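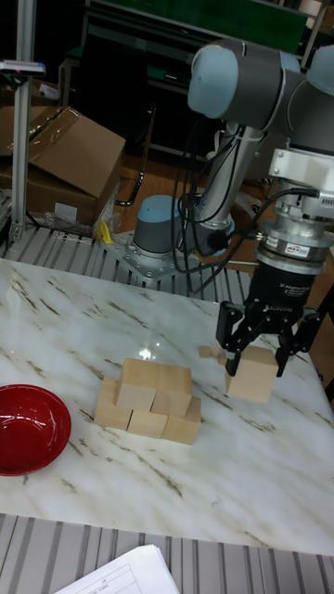
Saving Tomato Seed by Fermenting

Posted 2022-11-22 by Eglė Dzene

Tomato seeds come wrapped in a gel that slows sprouting. A few days of fermenting takes it off and leaves you with clean seed that stores well. I did my last batch in October, from the final Paltik fruits on the vine.

Start with an open-pollinated variety. Seed from hybrids will grow, but the plants may not look or taste like the parent. Pick fully ripe fruit from your healthiest plants – a little overripe is fine.

Cut each tomato across the middle and squeeze the seeds and juice into a glass jar. Add a splash of water if the fruit is dry. Write the variety and the date on the jar now. Cover it with a paper towel and a rubber band and set it somewhere warm, out of direct sun.

Stir once a day. After two or three days you should see a film on top, sometimes with white mold, and it will smell sour. Don't leave it much longer or the seeds may start to sprout in the jar.

Fill the jar with water, stir, and let it settle. Good seeds sink. Pour off the pulp and anything floating, and repeat until the water is clear. Drain in a fine strainer.

Spread the seeds in a single layer on a ceramic plate or a coffee filter. Paper towels stick. Break up clumps with your fingers each day and give them 12 days to dry, no oven and no heater.

Store in labeled paper envelopes inside a closed jar, in a cool cupboard. For larger seeds such as beans and squash, see the page on dry processing.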